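Fleury Church Opens Saturday Respite Program for Parents

Sep 9, 2023

Trinity Church in Fleury opened its parish hall this morning for the first session of a monthly respite program, which offers child care to parents and other family members who look after a child with a disability.

The program runs from 9 a.m. to noon and is free. Families do not have to belong to the church. It is being paid for with a $600 grant from the Vurness Fund, a local trust, and with money from the congregation's July rummage sale.

Orsolya Kovács, the parish's minister for families, said the idea came out of a conversation after a Sunday service last winter.

"A mother told me she hadn't been to the grocery store alone in 2 years," Kovács said. "We had a hall that was locked every Saturday morning. It seemed like a simple thing to open it."

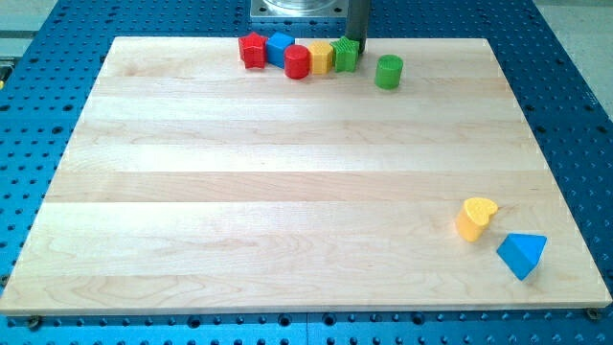 The hall has room for 20 children, ages 3 to 12. Brothers and sisters are welcome as long as they are signed up ahead of time. Every helper has passed a background check and completed the diocese's safe church course, and a registered nurse stays in the building for the full three hours.

Parents may leave or stay. Coffee is served in the library upstairs, where a support group from Cliltton will meet on alternate months.

Kovács said the parish had first planned to offer the program every week but decided to begin with one Saturday a month. The vestry will review attendance and costs after 5 sessions. St. Anne's in Trovau has asked to send two people to observe, and may start a program of its own next year.

Registration forms are available at the church office, which is open weekdays until 3 p.m. Forms are due the Wednesday before each session. Parents should note any allergies or medicines on the back.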